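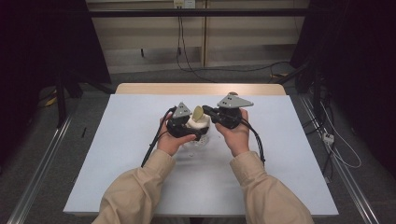
Zorwood Table Crafts: notes to go with the collection

Welcome, and thank you for opening this file before the folders. Zorwood is a small collection of tabletop activities, the kind of fiddly handwork that people do sitting down with a clear surface and a bit of patience. We put it together because we kept losing track of which table was set up which way, and it seemed a shame to let all that knowledge live on sticky notes.

Version 3, Friday, May 2, 2025

What is in the collection

There are 54 sessions, sorted into folders by activity. The shaping and picking-apart work is in the folder called Gramier, and the sorting and tidying work is in Ekpo. The names come from the two rooms we started in, and by the time we thought of something more sensible everyone was used to them.

Of the 54, 24 belong to Gramier. These are the ones to look at first if you care about small, light pieces and the crumbs they leave behind.

The table

We like a pale board laid over a light wooden table. It covers most of the top, gives you a calm background for white or yellowish pieces, and can be lifted off and shaken out at the end of the day. A strip of the wood still shows along the far side, and we leave it that way on purpose – it makes it easy to tell whether the board has slid.

The walls behind are plain beige panels, so there is very little back there to pull your eye away from the work.

About the scraps

Little white bits on the board are part of the activity and have been left in. Please don't treat them as mess to be filtered out. In the February version we wiped down between every piece, and the sessions lost a good deal of their character (and took twice as long!). Now we clear the board between sessions only.

Session notes

Each session has a short text note with the activity, the piece being worked on and anything left lying on the board, such as a pen. Notes are in plain everyday English. Where we weren't sure what to call a piece, we wrote down its color and general shape and left it at that.

Known gaps

Three sessions in Ekpo have no note yet. Some of the older Gramier notes say "tray" where they mean the board, and we are fixing those as we come across them.

Sharing

You are welcome to use the collection for study and teaching. Please mention Zorwood by name and keep this file with any copies. Corrections can go in the Brutstead folder, which we use as our inbox and read through whenever a new version is being prepared.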